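Storage makeover plan for Grakstead library leaves plenty unanswered

2025-05-15

Grakstead wants its residents to own less, or at least to put what they own in better boxes. The town council voted this week to back a "home order" program at the Velside branch library, with free classes, a lending shelf of drawers and bins, and a printed guide for every household that asks for one. The price for the first year is $149 per household enrolled, and the council hopes to enroll 322 of them.

Multiply that out and you get a little under $48,000. That's a fair amount of money for advice most of us got from our parents, usually shouted up the stairs.
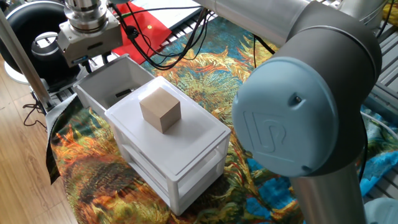

The idea came from a consulting firm called Skelto, which ran a survey for the town last August. According to its report, 732 residents answered, and most said clutter at home caused them "regular stress." The report doesn't say how people were picked or what else they were asked. It also doesn't say whether anyone who felt fine about their closets bothered to reply. I asked Skelto for the full list of questions and was told it would be shared "in due course."

Ekene Mohammed, who spoke for the program at the meeting, said the classes would teach people to sort by use, keep small things in shallow drawers and stop buying containers before they know what goes in them. "People spend money on storage and end up with more stuff, stored," Mohammed said. Hard to argue with that. It does sit a little oddly beside a plan that sets aside part of its budget for buying storage.

The lending shelf is the part I have the most trouble with. Under the plan, a household can borrow plastic drawer units and open bins for six weeks, try them out, then bring them back. So a family sorts its craft supplies into a set of borrowed drawers, gets used to it, and in week seven tips everything back onto the table? The answer at the meeting was that people could then buy their own. The council members seemed happy with that, and the talk moved on to parking.

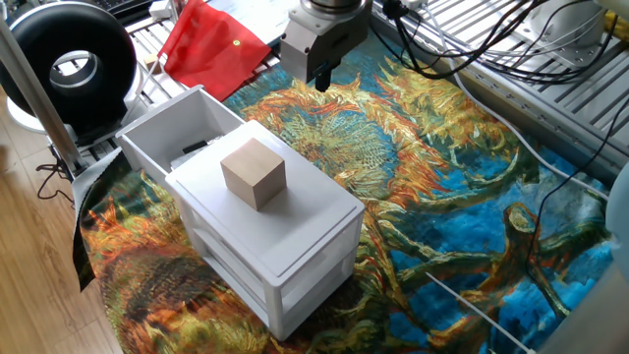 There is also the matter of what worked elsewhere. The report points to a similar effort in the Adeyemi district, where 700 people are said to have signed up for classes. Signing up is easy. The report gives no figure for how many finished, and nothing at all on whether their homes were any tidier a year later. When a resident in the second row asked about this, she was told that the results were "encouraging," with no numbers attached.

None of this means the classes will be useless. Some people do need a hand, especially after a move or a death in the family, and a patient person with a few spare hours can be a real help. A smaller trial with one class and no lending shelf would have cost very little. The council talked about that option for less than five minutes before voting the full plan through.
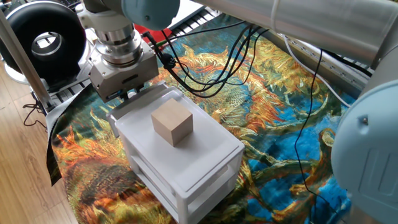
What happens next

Sign-up opens at the Velside branch desk once the contract with Skelto is signed. The council says it will get a progress report after six months. It has not said what the report must cover, or what would count as a reason to stop.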